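Thursday, bench 2, Provham eval unit

Picking up from where Harvey B. left off, so apologies to whoever reads these in order. The trial on the Provham arm package runs out at the end of September and Dwight wants a yes or a no from us before then, so I'm writing down everything, including the grumbling.

Setup this morning was so much quicker than last time! I had it talking to our machine before my coffee was gone, and the only hiccup was the license file again (it wants to sit in the user folder, the manual says otherwise, I've written it on a sticky note and put the note on the monitor). Calibration took two tries. The first one I rushed and it told me so, fair enough.

Today's job was toys out of the mixed tray, with the towels left in on purpose. Kanini's idea, and a good one, because the Provham sales deck is all nice rigid boxes on a plain background and we have never once been asked by a customer to pick up a nice rigid box. Ran 40 picks before lunch with the default grasp settings and then sat down with a sandwich to read the log.

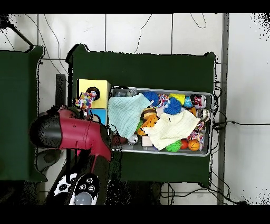
What I like most so far is the grip force slider. On the old Grusico unit you had to go three menus deep and restart the controller every time you touched it, and here you just drag it and the next pick uses the new number. I left it low for the soft stuff and bumped it up for the balls. Tanner thinks there should be a preset per object class and I agree with him, but that's apparently in the "Plus" tier — more on that below, I have feelings.

Log says 6 failed picks. Four were cloth coming along with the toy, one was the chrome ball (depth goes patchy on shiny things, no shock there), and one I can't explain at all. The arm stopped, thought about it, and gave me error 3000. The manual's entry for 3000 reads "unexpected state." Thanks! I've emailed their support and copied Harvey Marchand since he has the contact over there.

Pricing. The base package is fine, I'd pay it. The Plus tier gets you the presets and the longer log history, and it's billed per seat, which is silly when five of us share one bench. Metport quoted us per arm for nearly the same features. I'd like somebody to push on this before we sign anything.

To do:
Another 40 with the slider one notch down, same tray
Pull the log for the 3000 error before it rolls over
Ask about per-arm billing
Find out if the Macapagal wrist adapter fits — Tanner says yes, the drawing says maybe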